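Flila cell preview gallery: sorting welding rod boxes before we buy anything

Hi all! A bunch of you asked in March what I was up to with the little Prarken arm, so I finally put a gallery together. Short version for anybody new: I run the parts counter at a welding supply shop, we move a lot of small boxes of electrodes, and I've wanted something to do the boring part of restocking for ages. Prarken sells a tabletop arm, and they also sell a planning package called Flila that lets you build your bench in simulation and run the whole job on screen before you spend a dime on hardware (the package has a free month, and yes, I used every bit of it). Everything on this page is rendered in Flila. I haven't got an arm on my bench yet.

Frida Dalsgaard at Prarken helped me set up the bench over a couple of calls, and my coworker Vija Eglītis argued with both of us about where the boxes should go. She was mostly right, which she'll enjoy reading.

The top view

The overhead view is where I spent most of my time, and I'd tell anyone trying the package to start there. You get the arm, the green base plate and the boxes all in one look, and you can tell pretty quickly if you've put something in a dumb spot. The arm is over the middle box of three E6013s here. 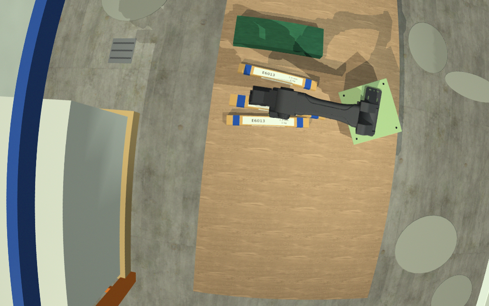 Moving stuff around is easy enough, you grab it and drag. Turning things is fussier. I kept nudging a box a hair too far and then having to nudge it back, and there's no way to type in an angle unless you go digging through a second menu. Frida says that's getting fixed. I also wish it would warn you when two boxes are too close for the fingers to get between, because I learned that one by running the job over and over with my chin in my hand.

Down at box level

Switch to the side view and it all makes a lot more sense! I was nervous about long skinny boxes since most of the demos I'd watched used cubes. The green fingers come down around the middle carton with a neighbor on either side, so you can see how much elbow room you've really got. You can read the labels too, 2.5 mm and 1 kg, same as the stuff I hand over the counter all day. 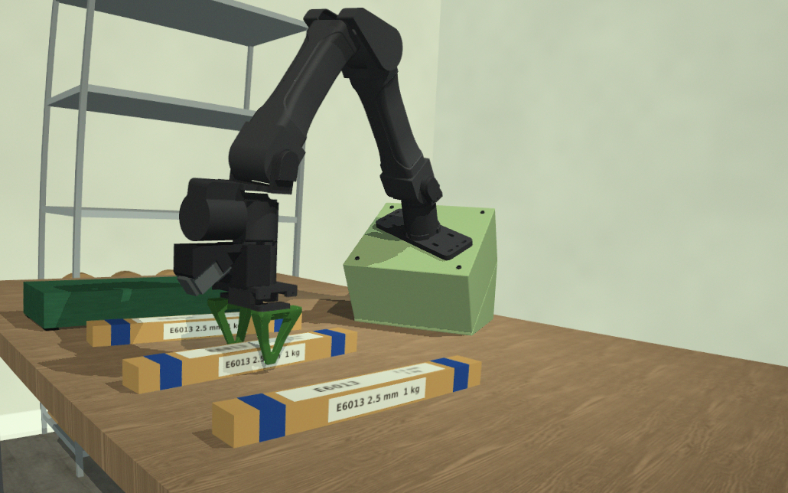

What I liked and what bugged me

Liked: the shadows. Sounds silly, I know, but they help me judge how high the gripper is in a way the number readout doesn't. The carton labels are sharp enough for me to check that I've loaded the right product, and the sloped green pedestal shows up with its bolt holes, so I could start thinking about mounting.

Bugged me: loading time. My laptop is old, and a fresh bench took over 30 seconds to come up. Vija's newer machine was a lot quicker, so take that with a grain of salt. I also tried Clutberg's planner for an evening and it opened faster, but I couldn't get my own box artwork into it and gave up (might be me, I'm not a computer person).

One more from overhead, with the gripper over the middle box again and the long green block up top. 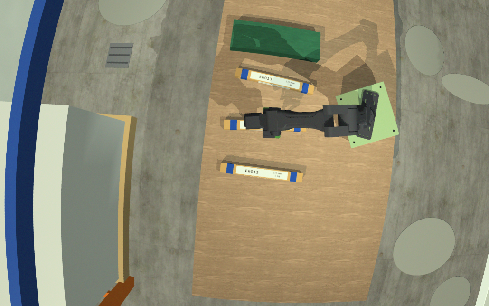
I go back and forth on whether three boxes is a fair test. A real restock for us is more like 100 boxes on a Wednesday morning, and they don't show up in a nice column. Frida's advice was to get a small job solid first and add to it later, and she sent me a script that repeats the pick with the boxes shifted a little every time. I've been leaving it going over lunch. I'll post those numbers when I have enough of them to be worth looking at.

Price, since somebody always asks: the quote I got for the planning package was $700 a year for 2 seats. The arm is separate, and so are the fingers. Bech, the dealer nearest me, will knock a bit off if you get it all together.

Room to swing

Last one! I wanted to see how the arm sits with the shelving rack behind the table, and this view with the gripper open and up in the air gave me a good feel for it. All three cartons are on the table, with nothing in the fingers. I'd like to try putting boxes on those shelves next.
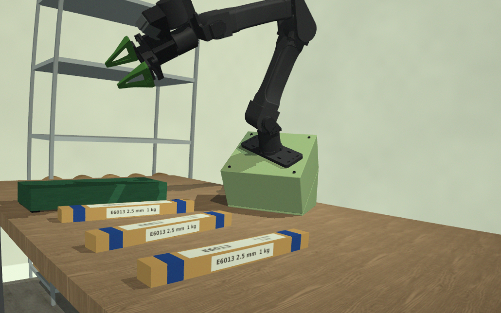 Coming up

Vija wants a version with mixed rod sizes, so that's next on my list, then a messier pile. If you've used Flila for anything long and thin (trim, tubing, whatever), leave me a comment, I'd love to know what fingers you went with. And if you're near the shop, come by the counter and I'll show you the whole thing on my slow laptop.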